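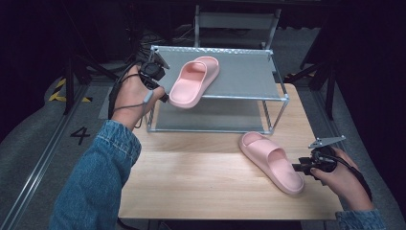
How many demonstrations do you need before a robot arm can tidy a pair of shoes? For our arm it took 700, and the quickest way we found to get them was with the Jadent handheld grippers.

February
By Nivaldo Trindade
4 min read

I've been using the Jadent pair for a month now and I'm really taken with them! You hold one in each hand, do the job yourself, and every go is saved as an example for the model to learn from. Slippers on a little rack was our first proper task, and I got through 62 goes in one morning without my wrists complaining. With the old Okabe joystick set I'd have managed 27, and felt every one of them.

The jaws are lovely. They pinch the side of a thick sole firmly enough to lift it, and you feel the slip through your fingers before it happens – something no joystick ever gave me. Bahman Jalali, who trains our models, noticed the difference in the recordings straight away: fewer pauses, fewer second tries.

Grumbles? The cables. They run back over your hand and you do have to think about where they go when you reach across. The strap could do with another hole for small hands too. Draltness, the recording software, takes up to ten seconds to save each go, so keep a cup of tea handy.

At 1670 pounds the pair from Plastgate it isn't cheap, but I'd buy it again tomorrow. Towels next, then mugs.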